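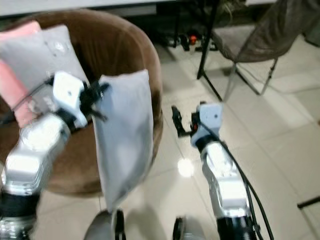
4.2 Cushions and Covers

2 min read

The Partington tub chair is supplied without scatter cushions. Any cushion from the Wellport range will fit the seat, but we suggest no more than 40 cm along each side. Larger ones ride up over the rim.

Placing cushions

1. Take all cushions off the chair and vacuum the seat, working into the gap where the seat meets the backrest.
2. Pick up each cushion by one upper corner and let it hang. Shake it gently so the filling drops, then plump it from both sides.
3. Stand the first cushion upright against the curved back.
4. Tuck the second one beside or behind it. A plain gray and a pink go well with the brown fabric.
5. Add a third only if the chair is not in daily use -- it leaves little room to sit.

Note: Velvety fabric shows lighter and darker patches depending on which way the pile lies. Brush it in one direction with a soft dry brush.

Caution: Do not lift or drag the chair by the rim. On tile floors, fit the felt pads (bag 17) before moving it.

Caution: Cushion covers may be washed at up to 30 degrees. Do not tumble dry. Close the zipper first.

Flumgate Furniture, Darham -- Customer Help | Copyright Flumgate | Back to top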